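Workshop Tips: Teaching a Desk Task With the Hand-Held Gripper

These notes cover desk jobs such as putting a mouse back on its pad, lining up pens or stacking books. You do the job with the gripper in your hand, and the arm learns from the recordings later.

Wipe the fingers with a damp cloth before you start and let them dry. Dust in the ribs makes small things slip. Check the finger screws by hand every 20 takes and snug up any that turn.

Begin each take with the fingers open and the object in view between or just past the tips. Hold still for a moment, then move in at about half your normal speed.

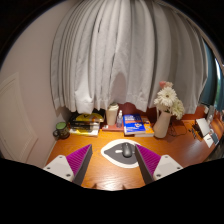 Malleck Makerspace -- Home Robotics Group

A computer mouse has a smooth, rounded back, so go in low and grip it by the sides. Squeeze until it holds and stop there. Lift straight up before moving across, or the pad may come along with it.

Leave the background alone. Books, a mug and a vase of flowers at the back of a desk are fine to keep. Glare on bare wood is worth fixing -- pull the curtain or turn off the lamp and look again.

Shift the object a little between takes. Turn it, slide it to the other end of the pad, come in from another side. For one simple task we plan on 100 good takes, split into sets of 14 with a rest after each.

If you drop something, finish the take and mark it as a miss in Urnisis. Don't go back and grab it in the same recording.

Charge the handle overnight and put it back on the hook by the door.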